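Home | Towns | Maps | Notes | Contact

Last updated 26 December 2024

I spent a week in Braltberg in July and have been meaning to write it up. It is a hill town at 2,622 feet, and the last count put the population at 1,744. Most people work at the sawmill or grow potatoes and rye on the terraces to the south.
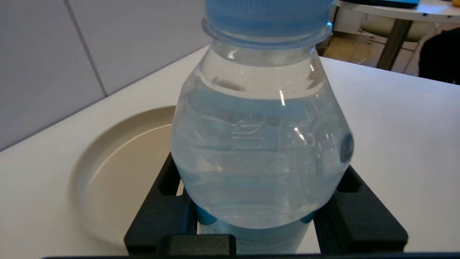 The river Clullora starts 9 miles north and runs along the west side of town. It used to power two flour mills. One is now the library, and the other lost its roof years ago.

Ffion Ellis, who lent me her old county map, has the town at 2,597 feet. I think that was measured at the rail station, down by the river.

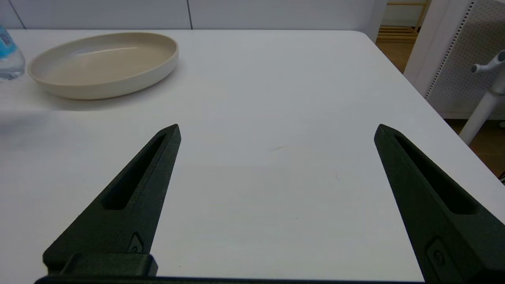

White tabletop with a rounded corner.

The railroad closed to passengers long ago, but freight still goes through to Fustari — mostly lumber, and some gravel in the dry months. 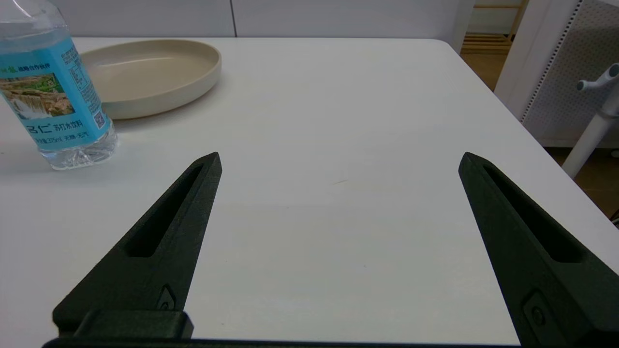

The road over the Bermúdez pass is the other way out. It is paved as far as the quarry, then dirt to the top. I walked the dirt part and met two trucks.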